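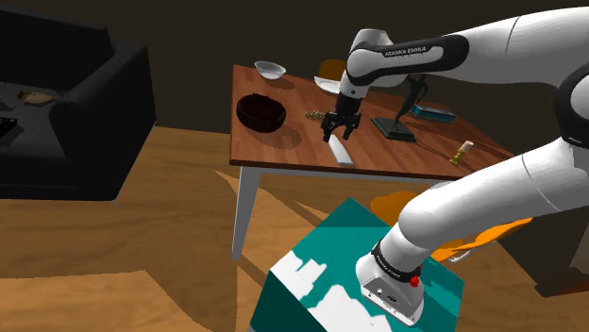 What has the Plerell kit given us so far that we did not have before?

A way to set up a tabletop picking task, run it in simulation and score it the same day, with one person at the desk. Before the kit, the same work took two people and most of a week.

Progress report on the Plerell simulation kit review
Prepared for: Garnet Fraser, Flunance
Prepared by: Jaxon Gagnon, Riltden
Date: Saturday, April 23, 2022

Work done this period

The kit is installed on both office workstations. Setup went slower than planned. The installer expects an older graphics driver than the one we run, and Plerell support took 3 days to answer. Their fix worked and is now in our setup notes.

We built a living room layout with household items on a table and ran the arm through reach, grasp and place tasks. We logged 2439 runs. Every run saves its joint positions, camera views and a pass or fail mark. I checked 100 of the marks by hand against the replays. Two were wrong, both on grasps where the item slid out after the lift had already been scored.

What works

The layout editor is easy to learn. Moving furniture, swapping items and changing the light all take a few clicks. Runs can be repeated from a saved start, and the results match each time on the same machine.

What does not work yet

Small items with many linked parts slow the simulation down badly. Thin, flat items are also a problem, and the gripper sometimes passes through an edge it should touch. Plerell says contact handling will change in the August release. I would not plan around that until we have tested it.

Results also differ slightly between our two workstations. We are comparing the settings files now.

Cost

Spending is within the approved amount. The trial license covers the rest of the review. The Oksanen kit, our second candidate, needs a paid license from the first day, and I have asked their sales office for a written quote.

Next steps

Finish the workstation comparison. Repeat the same tasks on the Oksanen kit with the same scoring rules. Send you the side-by-side results before the license decision.

Needed from Flunance

Approval to buy one Oksanen license once the quote arrives.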